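Getting Stains Out of White Cotton

White cotton shows everything, but most marks will come out if you treat them before the wash. The dryer is what makes a stain permanent, so check each piece while it is still damp and keep it out of the dryer if you can still see the mark.

Start with cold water. Hold the fabric under the tap with the back of the stain facing up and let the water push through it. Hot water sets blood, grass and most food stains.

For berry juice, tomato sauce or red drink mix, work in a little liquid dish soap with your fingertips and leave it for 25 minutes. Rinse, then dab on plain white vinegar. Old ink and lipstick do better with rubbing alcohol on a cotton pad, with a paper towel underneath to catch the color.
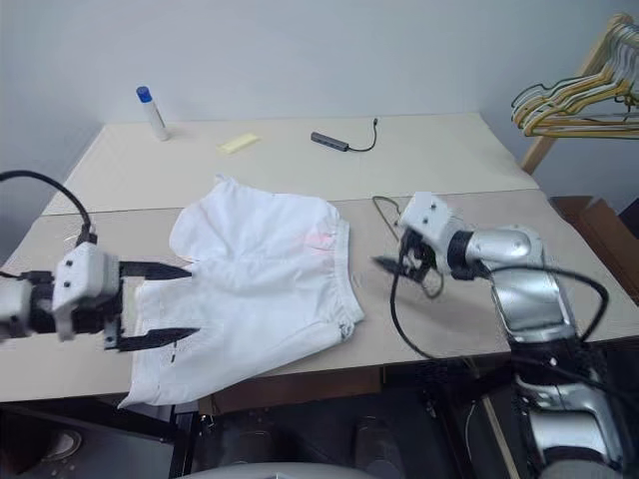

If the mark is still there, soak the whole piece overnight in a bucket of cool water with a scoop of oxygen bleach. Chlorine bleach is fine on plain cotton but it yellows spandex and wears out elastic, so keep it away from waistbands and cuffs.

Wash whites by themselves. One new red sock in December cost me a full load of pillowcases, and it took 9 days of soaking on and off to get them close to white again.

Dry on the line in full sun when the weather allows. Turn the pieces over at midday and bring them in before the dew falls.

Updated 29/01/2026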